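Keeping on top of school paperwork at home
Kitchen and household tips, by Josiane Caron
March 15, 2025

Last October our school board changed the bus routes, the lunch charges and the date of the autumn break within one month. Each change came home as a separate letter. I missed one of them, and my son stood at a stop the bus no longer used. These are the habits we have kept since then.
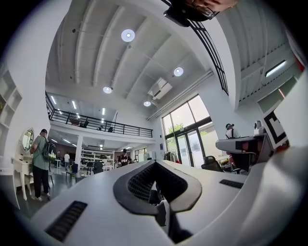
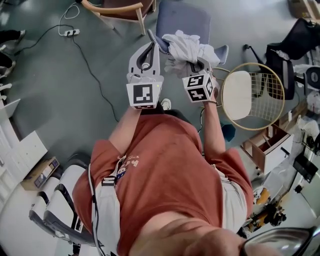 Choose one place for paper. Ours is a shallow tray on the worktop beside the bread bin. Anything from the school or the board goes in it when the bags are emptied, before anyone sits down to eat. A drawer doesn't work as well. Paper in a drawer is forgotten.

Write the reply date in the top right-hand corner in thick pen. Board letters often put the deadline in the last paragraph, under the contact details. Read from the bottom up and you will find it sooner.

Inside one cupboard door, hang a clip for letters that need an answer. Three sheets is the most it should hold. If there is a fourth, sit down and deal with the oldest.

Keep a cheap ring binder for the rest, with dividers for each child and one marked "Board". Into that last section go the budget summary, the catchment map, the term dates and any consultation paper. Throw out the old term dates when the new ones arrive. I kept both one year and booked a dentist's appointment on the first day back.

Public meetings

If you want to speak at a board meeting, check how long before it you must put your name down. In our district it is 24 hours, and the form closes without warning. Put the deadline on the kitchen calendar as well as the meeting itself.

Write out what you want to say and read it aloud against the oven timer. We get three minutes. My first attempt, on the crossing by the Kilta estate, ran to nearly double that – most of it was complaint and very little was request. Put the request in the first two sentences.

Cook something on meeting nights that will sit. A bean stew or a tray of baked potatoes can wait in a low oven if the earlier items overrun. Leave a plate covered for whoever goes.

Agendas can be long. The one for the boundary review was 87 pages, and I printed only the contents list and the part on our school. Print on both sides and punch the holes before you read it, or the pages will be all over the table by bedtime.

Sharing with neighbours

Leonilde Bettencourt and I take turns. One of us reads the minutes each month and sends the other a short note of anything to do with our two schools. Dates go at the top of the note, with the page number beside each so it can be checked.

If you pass on a paper copy, write your name on it. Mine went to Dalibor Ondrejka for an evening and came back after half-term with a ring from a coffee mug on the catchment map. It's still readable.

Clear the tray at the end of every term. Receipts for trips and lunches stay until the school year is over, then go in the recycling with the envelopes.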